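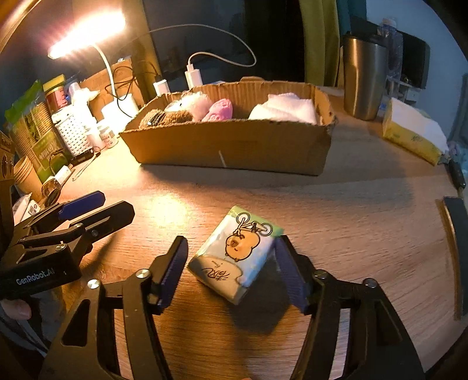 **Speaker notes: finger pads and camera placement on hand-held grippers**
Clusholm workshop, Aug 5, 2019. Slot is 12 minutes plus questions.

**Slide 1. Title**

- Say what was compared: two finger pad types, two camera mounts, one linkage.
- No arm results today. Those are for September.

**Slide 2. The task**

- Bimanual tabletop work. Pick small soft goods, place them in an open cardboard box.
- Tissue packs are the reference object. Film wrap, soft core, no rigid edge to close on.
- Table left cluttered on purpose. Cups, jars, cables and a desk lamp stay where they are between takes.

**Slide 3. Pads**

- Caltuvis: ribbed pad. Entwistle: flat pad, slightly softer.
- On film wrap the flat pad slides before the pack compresses. The ribbed one bites earlier, and the pack turns less in the fingers.
- On knitted items the order reverses. Ribs catch loops and the release is late.
- Don't quote a winner. If pushed: ribbed for packaging, flat for textiles.

**Slide 4. Linkage**

- Parallel bars, so pad faces stay parallel through the stroke. Mention play at the pivot screws. We retightened at the start of each session and still saw drift.
- Pause here. Someone usually asks about thread lock. Tried on one unit, made the closing force uneven.

**Slide 5. Camera mount**

- High mount: sees both fingers and most of the table. Low mount: better view of the contact, loses the second gripper too often.
- Lamps are the main problem. A lit lamp head clips to white and the glare spreads over the nearby background. Fixed exposure helped more than changing the lens.
- Glossy film gives a highlight that moves with the wrist. The tracker at Vimbridge treated it as a feature until we masked it.

**Slide 6. Numbers**

- 1,559 takes kept. 490 of those used the high mount with ribbed pads.
- Around 55 dropped for lost tracking, nearly all on the low mount.
- Read the axis labels aloud, the font is small.

**Slide 7. Open points**

- Pad wear not measured.
- Left and right units were calibrated separately. Offset between them is unknown after a knock.
- Next: same pads on the arm, same table, same box.

Skip slide 6 if the previous speaker overruns. Backup slides have the pad drawings and the exposure settings.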